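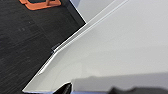 Dryer stops mid-cycle, Praleck service log
September, logged by Dewanti Majimbun

Complaint: the Praleck in our laundry room quits partway through a normal load and shows code 479. Enedcombe support says 479 means "airflow" and told me to clean the lint screen. I clean the lint screen after every load, so I doubt it.

Try 1. Cleaned the screen anyway. Stopped at 9 minutes.

Try 2. Pulled the vent hose off the back and ran it with nothing attached. If this were airflow, that should have cured it. Stopped again, same code.

Try 3. Support suggested a reset: unplug, wait, plug back in. It ran one full load and they closed the ticket. I reopened it the next morning when load two died. One good run proves very little.

Try 4. Swapped the exhaust sensor for a Musholm part. The listing claims it fits over 3,000 models — I'd like to know who checked. It did plug in. Two loads finished, the third didn't.

For now the shirts go on hangers and I'm not buying more parts on a guess. 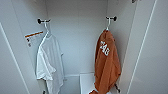

Shi wrote back that the code also comes up when the connector behind the drum works itself loose, and that a new sensor would hide it for a load or two. Plausible, but so was the lint. Will open the back panel and check. Ticket stays open.

Comments

tomasz_b: Same code on mine. Connector was fine, wiring wasn't.

Ridge44: They told me lint too. Four times.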